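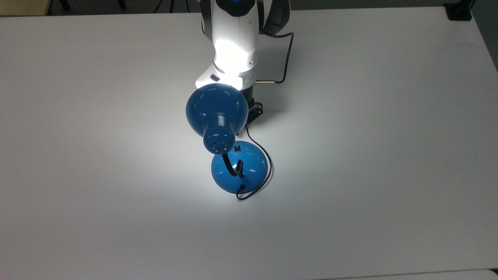
*The robot arm of the Fliteo student team at the lamp, which is lit and turned toward the arm. Photo: Fliteo*

**PRESS RELEASE**
**Flumarden, 5 November 2022**

# Student robot team Fliteo will compete in the Barkska Household Task Challenge with a blue desk lamp

The student robotics club Fliteo, from the Erraji Technical School in Flumarden, has been accepted to the final of the Barkska Household Task Challenge. The club will take part in the category "Small Appliances". In this category a robot arm must find a common object on a table, switch it on, turn it in a given direction and switch it off again.

The final is organized by the Barkska Learning Center and is open to school and college teams. This year the organizers received 894 entries in all categories. Fliteo is one of 6 teams in its category, and the only one from Flumarden.

The club began to work on the task in June, when the list of objects was published. Every team had to choose one object from the list and keep it until the final. Fliteo chose a desk lamp with a flexible neck.

"Many teams took the toaster or the radio, and we understand why," says Joaquín Ledesma, captain of the team. "A box stays a box. The neck of our lamp bends, so after every touch the lamp can have another shape, and the program must look again before it moves. For us this was the interesting part of the task. Some evenings it was also the annoying part."

The lamp gives the students also a problem with light. When the bulb is on, a shiny surface near it can become very bright for a camera. The students therefore collect attempts with the lamp on and with the lamp off, and they change the direction of the shade between the attempts. All attempts go to a shared log, where each student writes what was different this time: the place of the lamp, the bend of the neck, how the cord was lying.

The cord received more attention than the team had planned. According to the rules, it must stay on the table and may not be fixed with tape. The students now put it in a new position before every attempt, sometimes with a loop and sometimes almost straight.

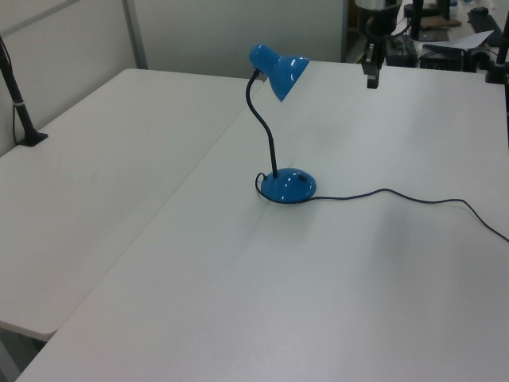

*The lamp on the white worktable, its cord running out across the tabletop, with the gripper hanging behind. Photo: Fliteo*

Three students write the program for the arm, and two others are responsible for the cameras and the log. The work is done after classes, in the robotics room of the school.

Fernanda Louro, the teacher who guides the club, is content with the progress of the group. "I don't touch the code," she says. "I ask them to explain to me what they expect before they press start, and then we compare. In the beginning their explanations were long and the attempts were short. Now it is more in balance. They also learned to divide the work, and this was not easy, because everybody wanted to be with the arm."

The team does not want to promise a result. In the training at school, finding the lamp is the part which the students trust the most. The small switch on the base is more difficult. The arm must come to it from above without pushing the neck to the side, and the students are still comparing two ways to do this – one slow, with many looks from the camera, and one faster, with fewer corrections. The decision will be taken before the material is packed.

**How the final works**

Each team has three attempts with its object. Before every attempt a member of the jury places the object on the table and gives the direction in which it must be turned. The students may not touch the object or the arm after the start signal. The best attempt counts, and the jury gives extra points for a clear written report. Fliteo will publish its report and its log on the pages of the school after the final, so other clubs can use them.

**Open afternoon at the school**

Before the trip to Barkska, the club invites families, other students and the local press to an open afternoon in the robotics room. The students will show complete attempts with the lamp and will answer questions. The entrance is free – please register at the school office, as the room is small. Journalists who want to speak with the students are asked to tell us this when they register.

**About Fliteo**

Fliteo is the robotics club of the Erraji Technical School. It is open to students of all years, also to those who have never programmed before. New members can join at the start of each term.

**Press contact**

Fernanda Louro, club teacher
Erraji Technical School, Flumarden

Both photos may be used free of charge with the credit "Fliteo".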